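Pre-purchase walkthrough, Mumville shop, October. Second arm cell, Honier bench unit. I did this one with a clipboard and typed it up after lunch, so forgive the rambling. Boxes are ticked only where I checked the thing myself.

## 1. Floor and bench space

- [x] Footprint fits with the guard doors fully open
- [x] Walkway past the cell stays clear
- [ ] Surface confirmed flat enough for the mount plate

The footprint was a nice surprise! I had it in my head that we'd have to shift the parts rack, and we don't. I opened an imaginary door and walked around it like a mime and still had room for a cart. The walkway is fine too, as long as the pallet jack goes back where it lives.

Flatness I'm leaving open. I put the long level across it one way and liked it, then turned it the other way and liked it less. Could be the level (it's been dropped plenty). I want the good one from Matheson before I sign off, and if we need shims they should go in this year's money and not turn up as a surprise in spring.

## 2. Position marking

- [x] Center mark down in blue tape
- [x] Tape color easy to tell from the surface
- [ ] Permanent marking priced

I'm a big fan of blue painter's tape at this stage, because we WILL change our minds. One strip each way, lapped where they cross, and the crossing is what I measure from. It doesn't have to be a perfect square cross for planning, but it does for setup, so please don't anybody drill off my tape.
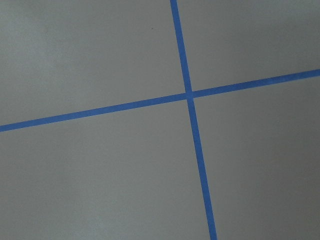 What I'd like in the budget is a proper scribed plate with dowel holes, so that when the arm gets bumped we can put it back without spending a whole morning on it. Zosesent offers one as an add-on. I haven't got a price back yet, so I've left the line blank in the spreadsheet and colored it yellow. Please don't delete the yellow line. Somebody did that last time and we ended up buying the bracket out of the coffee-and-gloves account.

## 3. Lighting

- [x] Overhead lights working
- [ ] Even light across the work area
- [ ] Vision add-on: decide yes or no

If we go for the vision add-on, the light has to be sorted out first. I'd hate to pay for a camera package and then spend weeks fiddling with exposure over a dim corner. A plain LED bar on each side would be my pick. I've put in 200 dollars for the pair, and that includes brackets.

My vote on vision is yes, but next year. The first job we're planning is all fixtured parts anyway, and the arm can run those with its eyes shut.

## 4. Power and air

- [x] Dedicated outlet, labeled
- [x] Breaker labeled to match
- [ ] Air drop within reach of the cell
- [ ] Shutoff reachable from outside the guard

Power is great, no notes. Air is the annoying one. The nearest drop is on the wrong side of the column, and I won't have a hose across the walkway, not even under one of those rubber ramps. We need a new drop with its own lockable shutoff. I've put this down as required, so if the total has to shrink, take it from somewhere else.

## 5. Guarding and stops

- [x] Door interlocks included in the quote
- [ ] Second e-stop on the operator side
- [ ] Risk assessment booked before power-on

The base quote comes with one e-stop, on the controller. That's a long reach if you're loading parts, and I've got fairly long arms. Add the second one. The risk assessment needs a booking as soon as the order goes in, and I'd rather the crate sat there unopened than have us playing with it early (I know what we're like).

## 6. Money

| Line | Amount | Status |
|---|---|---|
| Guard kit with interlocks | $2,598 | quoted |
| Light bars, pair, with brackets | $200 | my figure |
| Second e-stop, wired | $100 | my figure |
| Scribed plate | | waiting on Zosesent |
| Air drop and shutoff | | waiting on Matheson |

The arm itself is on the capital request, so don't go adding it here too. Honier's lead time is 7 weeks from the purchase order, and I'd get the air work done inside that window.

## Result

Not ready to order yet. The open items that hold things up are flatness, the air drop and the second e-stop. Lighting can follow along behind. I'll come back with the good level and redo section 1, and I'll fill in the two blank prices as they arrive. The tape stays down until then, so please sweep around it.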